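May, close to midnight

My hands hurt in the best way. I did 48 demonstrations tonight, my most ever in one sitting, and I would have kept going if the mandarins hadn't started to get soft from all the handling. Two of them are basically juice bags now. I'll eat them tomorrow and buy more.

I want to get this down while it's fresh. When I started, I thought showing a robot how to put fruit in a bowl would be like showing a kid. You do it nicely a few times and that's that. Then I watched my first 20 minutes of playback and saw how much I fidget! I open too early, I hover, I change my mind about which orange I want and swing over to another one. A person watching would shrug that off. The policy copies it. Larysa trained a small model on my first week and the arm at Prokopenko did this funny little double dip before every single pick, and I knew it right away, it was my double dip. I laughed so hard on the call that she had to mute me.

So tonight's rule was one decision per pick. Look, choose, go. Fingers wide until the pads are down either side of the fruit, then squeeze slowly, lift straight up, carry, and let go low over the bowl so nothing bounces. I said it under my breath for the first dozen and after that my wrist had it. It's such a good feeling when it goes smoothly – a bit like when you finally get the clutch right in an old car.

The bowl is still the hard part. The wavy rim catches the lower edge of the fingers if I come in flat, so I've been tilting a little on the way in. Larysa Savchuk (writing her whole name because there's a Larisa at Stistside too and I mix them up when I reread this) says the tilt is fine as long as I tilt every time. She would take a slightly odd habit done the same way over a perfect one done half the time. I wrote that on a sticky note.

We tried remote control too, back when I was at the Vanditz office for the training days. You sit with the leader arm and the real one follows across the room. I loved it, but I was so slow! Every pick took forever because I couldn't feel when I had touched anything. With the gripper in my own hand I feel the mandarin give a little through the handle, and I know to stop. I'm sure some of that gets into the motion, even if all it shows up as is a slower close.

Running total is 283 out of 600 for the fruit task, so almost halfway. After that comes the folding task, which I'm already nervous about. Zatach wants both hands for that one.

Things to change tomorrow: start the oranges farther apart, do a batch where I begin from the far edge of the cloth, throw out the 4 takes where I bumped the bowl and then nudged it back (Larysa may want to keep those as recoveries, ask her first). Also do some picks with one more fruit already in the bowl, so it learns to find a gap.
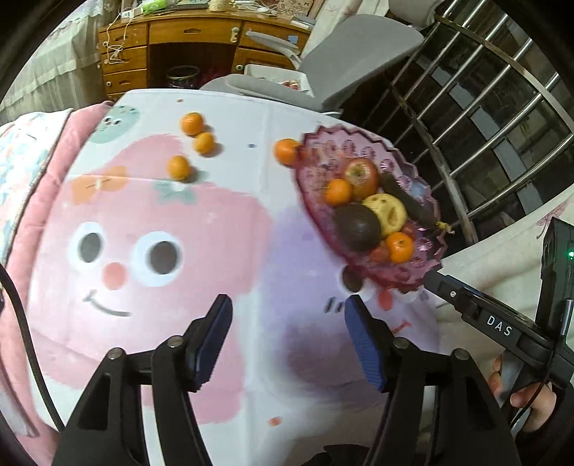
Oh, and I need to drink more water while I do this. I got so into it that I forgot supper until ten, and then I ate cereal standing up and watched three of my own takes again on the laptop. The last batch is really clean. I sent one to Larysa and she wrote back with just a row of oranges, so I think she's happy. Bed now. Charge everything first.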